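Hangers, Hangers, Hangers: A Page From Our Returns Room

I sort clothes hangers for a living. Well, I used to only sort them, and now I also teach the sorting line at Driltwood how to do it, which is a sentence my mother still doesn't believe! Up to 600 of these come back to us on a busy April day, and my hands know every one of them.

Start of the shift
One gray hanger on the white top, with the woven basket up in the corner.

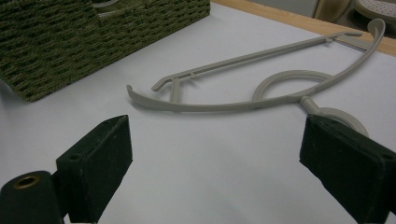 Two hands, two grippers
I was clumsy with them for the first week (my wrists complained too), but you stop thinking about it after a while.

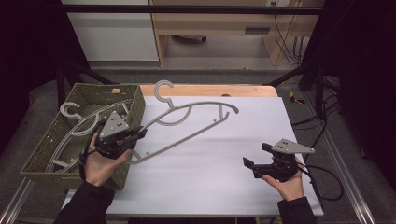
One hanger on the board, another in the basket.

Mark Anthony Macaraeg trained me, and his one rule is to go for the end and leave the hook alone. I still hear him saying it when I get hasty.
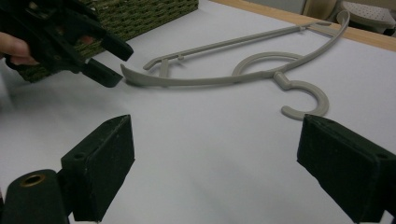

We get 19 minutes at a stretch and then a proper break, which I fought for, and the old bench never had that. What I do miss is the talking. Sorting by hand you could gossip all morning, and now I catch myself concentrating with my tongue out.

Tangles are my favorite part, because that's where the line still needs us. 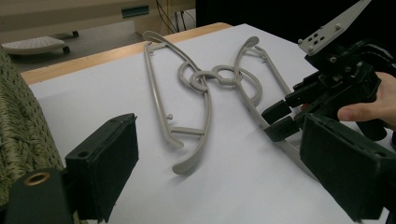

Pay went up a little when the job title changed, and 27 of us have switched over so far. A few went to the Lashari building instead and seem happy there. I'm staying put, at least until they fix the coffee machine!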